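Storing a small amulet collection without wearing off the gold leaf?

Posted by Clestau

I have 19 Thai amulets, mostly pressed clay and powder, plus 2 metal coins from a temple blessing. A few still have bits of gold leaf on the front and I love them to pieces! Right now they sit wrapped in tissue in a drawer. Can I put them in those clear waterproof cases, or will that trap moisture? 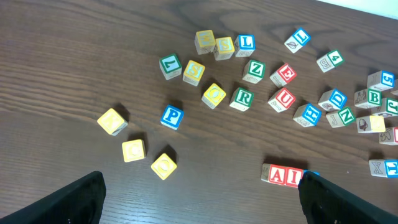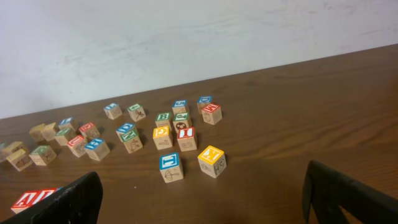

Alphabet blocks on the table

Xavier
Great little collection to start with! Cases are fine, but let the clay ones sit out in a dry room for a few days first — a sealed case keeps in whatever damp was already there. I keep mine in a shallow box from Ornura with felt slots and a silica packet, and I swap the packet every June. Please don't rub the gold leaf, not even with a soft cloth. A puff of air from a camera blower is plenty. And ask for a screw-close case instead of a glued one, so you can get the piece out again.

Pretidis
Tissue is ok if it's acid free. I just use coin flips for the metal ones.

Ornate_but_tired
Love this topic!! One thing to add: keep the clay and the metal apart, because they chip each other when the drawer slides. If any came with a temple card or box, write the same number on the card and on the slot. I mixed up four of mine years ago and I'm still sorting them out. Also, many people keep them up on a high shelf out of respect, so a drawer at waist height might get you some comments from older relatives (it did for me).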